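4.2 Grip on flat-sided objects

The makers of the Netlow fingers claim a firm hold on any flat-sided object. We doubt this. Across 22 trials at Prullelham, we set them against the older Hitstead pair, using the same arms and the same controller. The Netlow fingers did better in 4 – too few to bear the claim. Wrist views were of limited help in judging tilt, as a held board can hide much of what lies behind it. 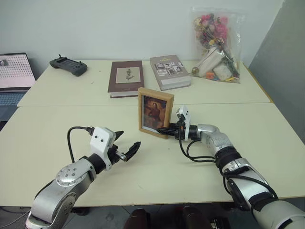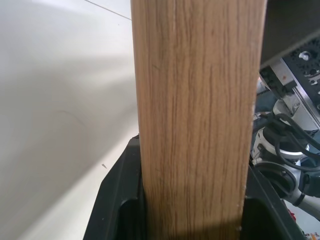 Figure 2. Head view, with the right gripper on a picture frame (first); wrist view of a gripper clamping a board (second).

Nor do we trust the force readings, which drifted between runs in August. Fu reports no such drift, but over a shorter test.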